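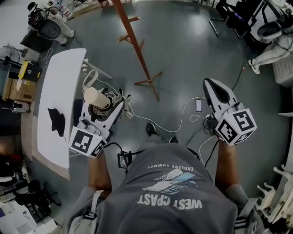 How much demonstration data does a robot arm need before it can pick up an object it hasn't handled before?
Less than we had planned for, provided the demonstrations are varied. In our latest round, 135 recordings spread over many cups and table positions did as well as 229 recordings made with the same few cups in the same spots.

That comparison came out of the handheld gripper work at the Prosser lab, and it has changed how we are going to spend August. Solange Coutinho ran the study and wrote most of what follows.

The method is simple to describe. A person holds a gripper in each hand and does the task directly, with no robot present. Each gripper has a cube with square black-and-white markers fixed to it, so its position and angle can be worked out from video. We turn those tracks into hand paths, add the opening and closing of the fingers, and train a policy on the result. The policy is then run on a two-arm robot with matching fingers.

The task this time was to pick up a cup that has tipped over and stand it upright on a table. One hand steadies and the other lifts. It sounds easy, but a cup on its side can roll, and the grasp has to suit the way the mouth is facing.

We made two training sets. The first, which we called Gelunitz, held 229 demonstrations recorded at one table under fixed lighting. The second, Cleneswood, held 135, and the person recording changed the cup, the starting angle or the table height after every attempt. Both sets were trained with the same settings, and both policies were tested on 18 cups that appear in neither set.

Each policy stood 13 of the 18 cups upright. The failures were different, though. The Gelunitz policy mostly missed the first grasp when the mouth of the cup pointed away from the robot. The Cleneswood policy reached the cup nearly every time but was slower, and it dropped three cups during the turn. We think the drops come from finger timing, which is noisier in the varied set. We haven't tested that yet.

Two cautions. Eighteen cups is a small test, and we would not read much into a difference of 2 cups either way if there had been one. Also, one person recorded nearly all of the demonstrations in both sets, so we can't say how much personal habit is in the data. A left-handed colleague recorded a short extra session that we left out of the results.

Marker tracking caused most of the lost recordings. When both cubes turn away from the camera for more than a moment, the path has a gap that we can't fill well, and we throw the attempt out. Tumer, our tracking code, now flags these gaps while recording is still going on, so the attempt can be repeated right away. The version from July 2025 has this turned on by default. If you are on an older copy, update it before your next session and redo the calibration.

In August we will record a third set with several people and a wider range of cups, including some with handles. Groups that want to lend a pair of hands for a morning should write to Solange. The task takes a few minutes to learn, and no robot experience is needed.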